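Print this page | E-mail this page

Teaching by hand: questions we keep getting

Most of these came in by e-mail after the January open session. A few came from people selling things. The answers are one person's view and they lean towards doubt, so if you want the brochure version you will need to look elsewhere.

What does "showing a robot a task" mean on this project?

A person holds a gripper in one hand, does a small job with it, and a camera mounted on the gripper records the whole thing. Later, software is trained on the recordings. The arm that is meant to copy the job need not be in the building at the time. The jobs we record at Drernitz are dull on purpose: pick up a cloth, move a box, put a pen back where it came from. 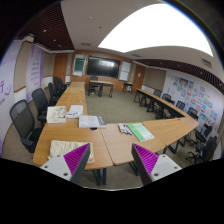
Answers by Nermina Petkov
Reviewer of demonstration work, Clirkelik

Does it work?

Sometimes, for some jobs, on tables that look a good deal like the ones in the recordings. I have watched Arthur (our arm) fold a cloth well enough that visitors clapped. I have also watched it close its fingers on nothing, lift the nothing carefully and set it down. Visitors tend to see the first kind of run, which is a matter of who does the inviting.

Why hold the gripper by hand when you could drive the arm remotely?

Speed, mainly. With remote control you sit at a pair of handles and the arm follows, and most people are slow and clumsy at it for days. With the gripper in your own hand you can do a decent job in the first hour. The catch is that your wrist and shoulder can do things the arm can't. A recording may look perfect and still ask for a reach or a turn that Arthur has no way of making. Remote control never has that fault, as anything you record was done by the arm in the first place. We use both, and I distrust anyone who says one has beaten the other.

How many demonstrations does a job need?

I don't know, and I would be wary of a firm number from anybody else. For our cloth task we recorded 300 and threw out 153. The usual reasons were a hand in the way, a grasp that slipped, or a person who stopped to chat halfway through. We had a proposal last year to go to 1000. My question was what the extra ones would contain. If they are the same cloth on the same desk with the same person holding the tool, I can't see what we would be paying for.

Why record in a meeting room?

A bare test bench teaches the system about bare test benches. A meeting room has long desks, cable openings in the tops, office chairs, a big screen with reflections on it, and the sort of small stuff people leave lying about: papers, whiteboard markers, an open box with bits in it. If a method falls over in that company then I would like to find out early.

I will add that one meeting room is still one meeting room. People talk about "real settings" as if stepping out of the lab once settled the matter.

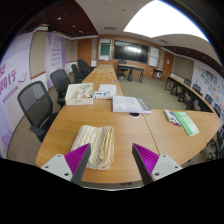
Moving to a second room is where I have seen the most confident claims go quiet. The light changes, the desk is a few centimetres higher, the carpet is another colour, and a job that went well in the morning goes badly at three in the afternoon. So when somebody gives you a success rate, ask which room it was measured in, and whether that room was also in the training recordings. If the answer takes more than a sentence, write the answer down.

Can anyone record demonstrations?

Yes, after a short briefing. Keep the fingers in view of the camera, don't rush the approach, and finish the job before you put the tool down. Nabil Fakhoury runs the briefings and keeps groups to 11 people or fewer. Left-handers are welcome - we have far too few recordings from them.

Is a soft thing harder than a hard thing?

Usually. A box is the same shape each time you come back to it. A cloth isn't, and there are many ways to be holding one and still have it wrong. I would ask to see any system handle a cloth it hasn't met before I believed a word about laundry.

Will this take over people's jobs?

Not on the evidence I have. Every recording is a person doing the work, with another person checking it and often a third cleaning up the file. Claims about hours saved tend to leave those three out. Ask for them to be put back in.

What is Nudum?

Our labelling tool. It marks where each attempt starts and ends. It gets the starts right more often than the ends, so we still check by eye.

Can I have the recordings?

Not yet. Write to Nabil and say what you want them for.

Related pages
- Remote control: notes for first-time drivers
- What we throw away, and who decides
- Arthur: service log and known faults
- Booking a briefing at Drernitz

Contact | Copyright Clirkelik | Back to top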